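Plaid, and why I can't stop looking at it

I have fallen hard for plaid this winter. It started in December with a blanket from a secondhand shop in Cernley, a big scratchy red and black thing that weighs as much as a dog, and now I see checks and bands everywhere I go!

What gets me is how little you need. Take 2 colors, cross them, and you get a third one for free where they overlap (on woven cloth, anyway, where the threads mix). I've been learning this on a little table loom, a Gurnico I bought used, and my first real scarf has 200 warp threads. I threaded 100 of them in one evening and then found a mistake near the beginning, so out they all came. I was cross for an hour and then put on some music and did it again, and the second go was so much smoother.

The scarf is cream and rust with a thin navy line, and the navy line is the best part. Without it the whole thing looked sleepy. I only added it after seeing a tea towel at the Lambert market with one skinny stripe running through it, and I went home and copied the idea straight away.

Printed plaid is a different animal, but I love that too. It can do things a loom would really struggle with, like tiny dots laid over everything.
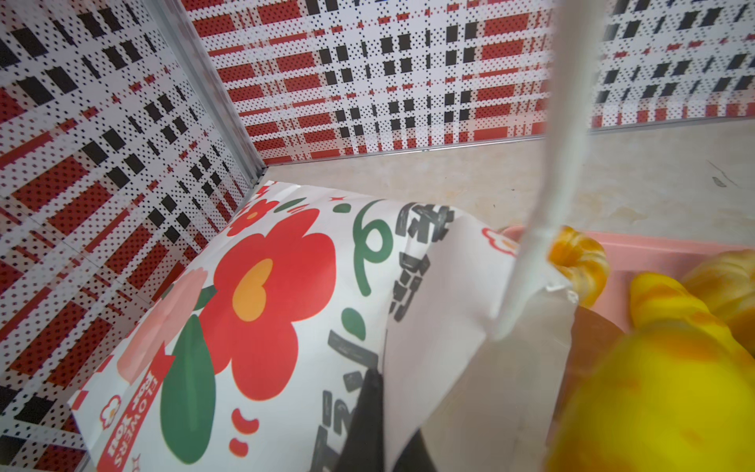 Red and black on white, with all those little dots on top.

Next up is a green one, wider, with wool from Disovow. I've already wound the first skein and the color is gorgeous, like moss after rain. If you weave and have a favorite stripe order, please leave it in the comments!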